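The worktop that has to do everything

In a narrow kitchen in Kekilham, the stone gets used from breakfast onwards. A few changes made it easier to live with.

By Prasanna Begum

Most of the letters we get about kitchens are about cupboards. People want more of them, or deeper ones, or a corner unit that swings out. Very few write in about the worktop, though it is the part they complain about when I visit.

The Pendo family's kitchen in Kekilham is a good case. They moved in one December with two households' worth of kitchen things and one run of counter to put them on. For the first winter the boards were stacked behind the kettle, the toaster lived in a cupboard and came out every morning, and cooking started with moving things out of the way.

They had 200 pounds to spend and didn't want builders in. I asked them to take everything off the counter and put back only what they had used in the past seven days. Five things went to the charity shop. Some of the rest went up on a high shelf, and the boards stayed out, flat on the marble, where they could be used without lifting anything off them first. 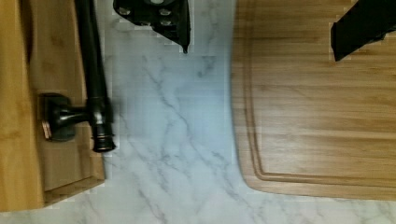 A pale stone pattern is forgiving to live with. Crumbs show, which some people hate, but grey veining hides the small marks that a plain white top would give away by lunchtime. Wood on top of it warms things up and saves the surface from knives. Bamboo is light to lift and fairly cheap — the Pendos paid less than 80 pounds for all of theirs, from a shop called Wemia that has since closed. It does need looking after. Wash it, dry it standing up, and rub in a little food-safe oil when it starts to look chalky.

The toaster was the main argument. One half of the family wanted it hidden and the other half wanted toast. It now stays out beside the toaster oven, with a cutting board just beyond, so bread can be sliced and toasted without crossing the room. Keeping the two appliances together also means there is one patch to wipe down after breakfast.
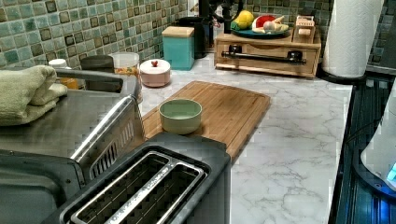 The toaster and toaster oven side by side, with the cutting board and a pale green bowl close by.

Dry goods stand along the back, against the tiles. Clear containers are best for anything you buy often, as you can see when you are running low. Lids matter more than matching sets, and odd jars do the job perfectly well.

The mosaic was chosen by the previous owners. The Pendos meant to take it out, then lived with it for a year and changed their minds. The greens have since spread to other things in the room, and the money put by for new tiles went on a better tap.

Next month: Yip Lane, and a larder under the stairs.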